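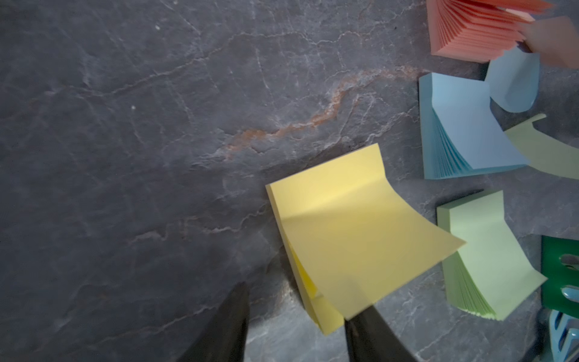 Figure 4. Wrist camera view during a sticky note trial, with the yellow pad between the gripper fingers.

4.2 What we spent, and what we'd left out

Section 4.1 covered the arms, and I won't go over that again except to say that the arms were the easy part of the budget. Everybody has a quote for arms. Our original equipment plan at Natholm had a line for the pair, a line for a workstation and then a single line called "sundries", which I typed in myself with far too much confidence, and we'd used all of it by September. What follows is my attempt to pull that one line apart so the next lab can put real numbers in it.

The biggest piece was the enclosure. We call the cell Stan (it was on the first purchase order as "stand" and the last letter went missing, so there we are). Wavirer quoted us $1,599 for the aluminium extrusion cut to length, and I signed it thinking that was the enclosure done. It wasn't! The quote left out brackets, T-nuts and wall panels, and those came to another $600 over three separate orders, each with its own freight charge. If you're planning a cell, please ask for the fasteners on the same quote. Kastriot Tomić redrew our cut list twice after that, and his second version used two fewer profile lengths than the supplier's, so a spare afternoon with a drawing program is worth budgeting for too.

Storage I'd forgotten completely. Objects that live on the bench get knocked off the bench, and we were losing time at every changeover hunting for whatever set came next. We now hang baskets on the extrusion itself.

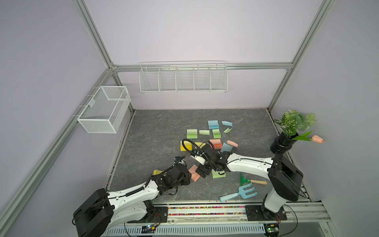
The baskets were the cheapest thing we bought all year, $29 for the lot, and I'd put them in the first order if I were doing it again. I'd also give cable management its own line. We treated it as something you sort out with leftovers from the drawer, and for the first few weeks it really was leftovers from the drawer, until a cable snagged on a wrist and we lost a morning reseating connectors. Two arms means two of everything: mounting plates, wrist cameras, leads for the wrist cameras, spare leads for when you find out what a wrist joint does to a lead. We'd priced spares for one arm only, an error that went straight past four of us in the planning meeting.

Then there are the objects. I'd assumed the things being picked up would cost next to nothing, and per item they do, but deformable objects wear out and a few of ours wore out fast. Sticky note pads are the worst of the lot. Once the top sheets have been bent a few times they stay bent, and the pad you're gripping late in a session is a different shape from the one you started with. We settled on replacing a pad after 45 grasps – a number we picked from our own logs, so please treat it as local to our gripper and our closing force. Foam blocks last much longer. We order both through Fusura now, on a standing order, mostly so the colours stay the same between batches (our first two lots of yellow didn't match, and the segmentation results in Section 5 are a bit rougher for it).

Rigid items such as the plastic garden tools have cost us nothing beyond the purchase price so far, and I've grouped them with capital items in the appendix. A reviewer of an earlier draft thought that was odd and it probably is, but our finance office treats anything that outlasts the project year as an asset and it was easier to match their categories than to argue.

One more item for planners: floor panels. We chose ours for looks as much as anything, and a patterned dark surface turned out to be a fair stress test for the vision side. Changing the panel means clearing the whole cell, though, so I'd buy a second one in a plain finish at the start and store it flat under the bench. We priced one late and had to wait for the new budget year.

The full cost sheet, current to 2023-05-10, is in Appendix B. Prices are in Canadian dollars before tax, and freight is listed separately wherever the supplier let us see it.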